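The Water Table

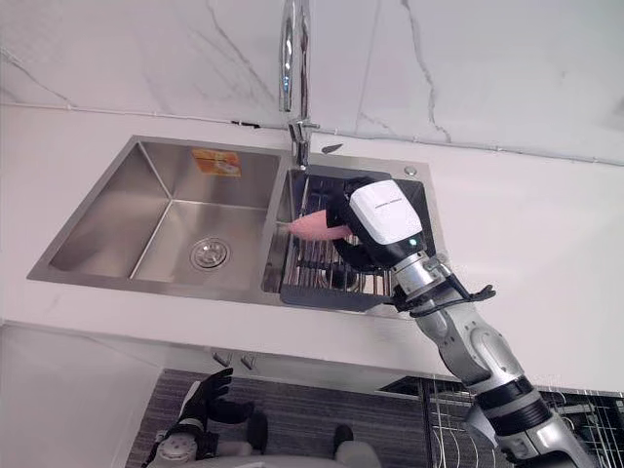
1. Monday

The letter from Maltix came with the electricity bill. It said the water to the upper road would be turned off at six on Thursday evening and would stay off until further notice. It gave a number to ring. My sister rang it from the hall, standing up, and was told that the person who dealt with the upper road was out on the upper road.

We had lived in our mother's house since the spring. It had its own well, which she had used until the mains came up the hill, and after that she had put a slab over it and stood geraniums on the slab. I remembered the slab going on. I was ten. My sister, who was older, remembered the well before it, and said the water had tasted of pennies.

"We could open it," she said.

I said we could buy bottles like everyone else.

2. The slab

It took the two of us and the man from Todorova, the builders' yard at the bottom of the road. He charged us nothing for the lifting and a good deal for the rope. The geraniums went on the steps. When the slab came over on its side there was a smell like a cellar, and the man dropped a pebble in and listened with his head down.

"There's some there," he said. "I wouldn't drink it."

He asked whether we were selling. Everyone asked that. A firm called Sener had bought the field behind and the two houses above ours, and had written to our mother three times in her last year. We had found the letters in the bread tin, opened and folded back up. The first one offered her less than she had paid for the roof. The last one was polite and went up by 2000, as if that was the amount that had been holding her back.

I told him we hadn't decided. My sister told him no.

3. Thursday

At six I turned on the kitchen tap and it ran as usual. At ten past it was still running. I filled the kettle and both saucepans, then the preserving pan, then the bath. My sister came in with the bucket and the new rope over her arm and looked at the tap.

"They're late," I said.

"Turn it off, then. You're wasting it."

She went out to the well anyway. I watched her from the back door. She let the rope down hand over hand, slowly, and it was a long time before it went slack. She pulled up half a bucket. It was brown at first, and when she had let it stand on the step it was less brown. She put a finger in and tasted it, though the man had told us not to.

"Well?" I said.

"Pennies."

We used it on the geraniums. The house tap stopped a little before nine, with a cough, while I was rinsing a cup.

4. After that

The water came back on the Saturday and went off again in September. By then my sister had bought a filter from Manomum, a thing like a tall white churn that stood in the pantry and dripped all night. She kept a notebook beside it with the level of the well, measured with a knot in the rope. Some weeks it was down by a hand and some weeks it was up, and she never could match it to the rain.

Sener wrote again in the autumn, to both of us this time, with our names spelt correctly. I read the letter twice at the table. It was a fair price. I had worked out what my half would do, and where I might live, and I had got as far as the colour of the front door.

My sister was outside with the rope. I could hear the bucket knocking against the stones on its way down. I folded the letter the way it had come and put it in the bread tin with the others, and went out to hold the torch.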